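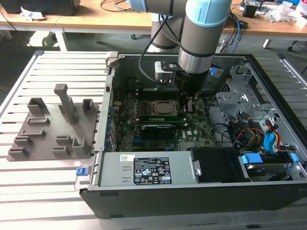 Home Features Money Food Archive Subscribe

The Drawer Always Wins

Monday, July 12, 2021
By a staff writer

In January I decided to empty the drawer. Every household has one, and ours had reached the stage where it opened only if you slid a ruler in first and pressed down on whatever was in the way, usually the other ruler.

It held 138 objects. I know this because the Zolanard method, as laid out in a paperback I bought with my own money, requires you to make an inventory before you are allowed to throw anything out. The inventory took a Saturday. It listed 12 keys that fit no lock in the house, a warranty card for a toaster we buried in another state, and enough takeout soy sauce to float a small boat. It did not list the paperback, which joined the drawer later.

Home organizing used to be something your aunt did while she was angry. Now it is a hobby with its own shopping list, and the first rule of getting rid of your stuff is that you must buy more stuff to do it. I went to Brustix, the big one by the highway, and came home with 65 dollars' worth of clear boxes. They were beautiful. For two weeks they stood empty in the hallway, stacked by size, and we walked around them.

Then there is the wall school. Wall people believe that anything in a drawer is already lost and that each tool should hang in the open, preferably in its own holder.
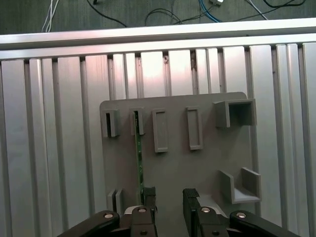

A gray board with a row of raised holders, fastened to silver aluminum profiles.

I admire wall people the way I admire people who swim in cold lakes. They can find the tape measure. They can tell from across the garage that the small pliers are missing and, within the hour, which child to ask. But the system has no mercy. It gives you a spot for every item you own today, and then your birthday comes along and somebody hands you a second tape measure.

My own attempt was a Sipos rail, sold in lengths that are all slightly wrong for a kitchen. I put up one and a half of them. The scissors hung there for a month, looking smug, and then went back to wherever scissors go.
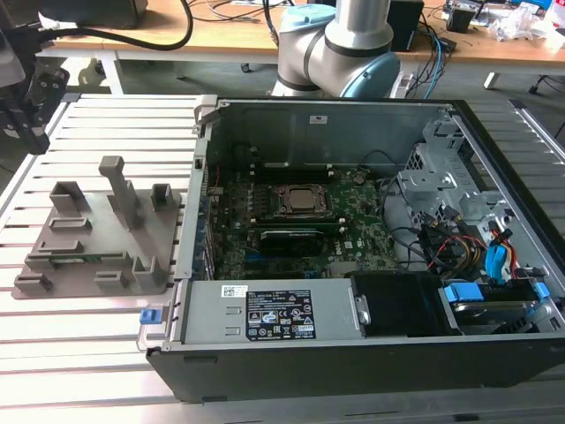
The part the books skip is that junk is mostly a matter of nerve. I can throw away a key, in theory. What I can't throw away is the possibility that it opens something. The same goes for chargers, single batteries, and the flat hex wrench that comes with every bookshelf. Of these I have kept all but one, and that one is the one we needed in March.

A neighbor of mine swears by Zudance, an app that sends you one object a day to deal with for 52 weeks. She quit in the second week over a gravy boat. The app still asks about it – politely, at dinnertime – and she has turned her phone face down so often that the gravy boat now has a sort of standing in the family.

As for our drawer, I got it down to 40 or so things by spring and was unbearable about it. By Memorial Day it had started to stick again. The ruler is back on the counter. The clear boxes are in the attic, inside a larger box, labeled "boxes."

Contact us | Copyright 2021, all rights reserved | Back to top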